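3.2 Cloth states before folding

Household folding guides usually assume a flat starting state, which seldom holds for laundry taken from a basket. At the Rotport site we recorded 147 starting layouts of plain, single-color cloths on a table covered in black fabric. Three were discarded for incomplete records, leaving 144. Each cloth was assigned to one of 2 classes, heaped or spread, following Kettunen. A cloth was called spread if it lay mostly flat, even where folds overlapped along one side. In 113 layouts both classes occurred together. Lint on the black cover was left in place between layouts.

Figure 4. Four crumpled cloths on the black cover: cream-white, pale yellow-green, rose-pink and peach. The peach cloth lies flatter than the pink one. Contact between cloths, as with the cream and green pair, was coded separately.

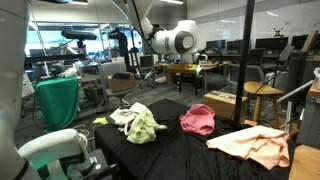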